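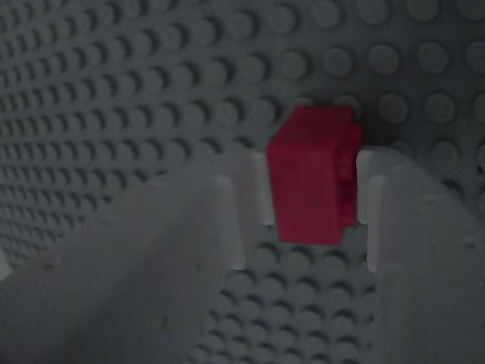 # Lining choice for a made-to-order waxed cotton jacket: cupro or polyester taffeta?

**dusteck_user**

I'm ordering a waist-length waxed cotton jacket from Calado and the form wants a body lining and a sleeve lining before they will cut. Shell is the 8 oz Nemix cloth in dark olive, size 36, two-way zipper, no hood. I have the quote in two versions:

- polyester taffeta, body and sleeves: 1,070
- cupro body, cupro sleeves: 1,255

Use is daily, October to April, mostly on foot and on a bicycle, over a shirt or a light sweater. My last jacket (Dusteck, off the rack) had a polyester lining. It wore through at the back neck and at both armholes in the second winter, and it got clammy on any climb.

What I need to know:

1. Does cupro hold up at the armhole seam, or will it go sooner than the polyester did?
2. Will wax migrate through the shell and stain it?
3. Can I mix, cupro in the body and something else in the sleeves? The form has one field for each, but the quote only gives the two versions.

Not interested in flannel or quilted. I already have a separate liner vest.

---

**seam_allowance**

Taking your points in order.

Armhole wear is mostly a pattern problem. If the lining is cut to the same dimensions as the shell with no ease, the seam takes the load every time you reach forward, and on a bicycle you reach forward the whole time. Ask Calado for a center back pleat in the lining, 2 cm deep when folded, and extra height at the underarm so the lining can ride up over the shell seam allowance. With both of those, either fabric should outlast the first rewax. Without them, either one will tear at the stitch holes.

Cupro is weaker wet than dry. Polyester isn't. If you sweat heavily at the underarm, that counts against cupro in that one spot. Some makers add a shield of tightly woven cotton there. It costs very little if it goes in before the lining is closed and a lot more afterward.

Wax migration: yes, some. It shows up first at the pocket bags and along the front facing, where layers are pressed together. Dark lining hides it. Don't order ecru. Heat makes it worse, so keep the jacket off radiators and out of parked cars in summer.

Mixing is normal. Cupro body with polyester or viscose twill sleeves is a common build. The sleeve needs to be slippery and resist abrasion, and the body needs to breathe. Write it in the notes field and ask for a revised quote before paying the deposit. I would expect it to land between your two numbers, but that depends on whether they stock a sleeve twill or have to buy it in.

One more item: the back neck. Wear there comes from the collar seam and from whatever hook you hang it on. Ask for a shell-fabric facing at the back neck, at least 8 cm deep, with the hanger loop sewn into the facing seam and not into the lining.

---

**northpier**

just get the polyester. you're putting a waxed jacket over it so it won't breathe anyway

---

**twill_and_drill**

The reply above mine is partly right. Fresh waxed cotton passes very little vapor, so a lining can't fix that. Cupro does absorb moisture, so it feels less clammy against a shirt, but total sweat buildup will be similar. If clamminess is the main complaint, ask for underarm eyelets and use the lower end of the two-way zipper on climbs.

I have the mixed build in a Wullia jacket, cupro body and viscose twill sleeves, four winters. Body lining is fine. Left cuff has frayed where a watch rubs. There is a wax shadow on the lining behind both hand pockets, navy, only visible in daylight.

Check whether the lining is bagged or left loose at the hem. Loose is easier to replace, and on a jacket at this price it will be replaced at some point.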